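How to Re-Flatten a Warped Cutting Mat (and When to Give Up)

Every craft forum has a thread on this, and most of the advice in those threads is wishful. Boil it. Iron it. Leave it in the car in July. I have ruined two good mats following tips like that, so take what follows as the short list of things that have worked for me more than once, plus my doubts about the rest.

First, find out what you own. The cheap single-layer plastic mats are hardly worth saving. The layered self-healing kind will usually come back if the bend is gentle. If there is a sharp crease, stop reading and buy another. I have yet to see a crease come out, whatever the seller's help page claims.

What you need

A bathtub, or any flat-bottomed tub bigger than the mat
Warm tap water, no hotter than you'd put a hand in
Two old towels
A flat board and a stack of heavy books

Steps

1. Wipe the mat with a drop of dish soap. Grit pressed under books leaves dents.

2. Lay it in the tub and cover it with warm water. Kamholm prints 37 degrees Celsius on its care card, and for once I agree with a care card. Boiling water made my older mat ripple along one side, and the ripple is still there.

3. Wait 30 minutes. Longer soaks did nothing extra for me.

4. Lift it out with both hands, keeping it level. Blot it between the towels.

5. Put it on a hard, flat surface with the curl facing down, then the board, then the books. Leave it alone until the next day. Peeking early is how I wasted my first try.

6. Check it against a metal ruler. If light shows under the middle, repeat once. A third round has never helped.

What I'd skip

The iron. Even through a towel you can't tell how hot the mat is getting.

Stisex conditioning spray. I used half a bottle and could not see any difference from soap and water.

Rolling it the other way. You end up with a mat that curls in two directions.

Keeping it flat

Store it lying down, away from radiators and sunny windows. Keep hot mugs and plates just out of the oven off it too. Carpet is fine for a while, but it gives under the blade, so put a board underneath before you do any real cutting.

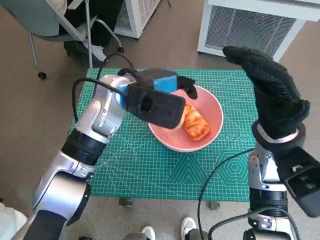

Paiva wrote in to say the book method is overrated, and that hanging a mat from two binder clips in a warm room did the same job in a week with no tub to clean. I tried it in January on a Kollel mat with a mild bend. It came out nearly flat, though one corner still lifts, and I'd want to see it work on a worse one before I put it on the list.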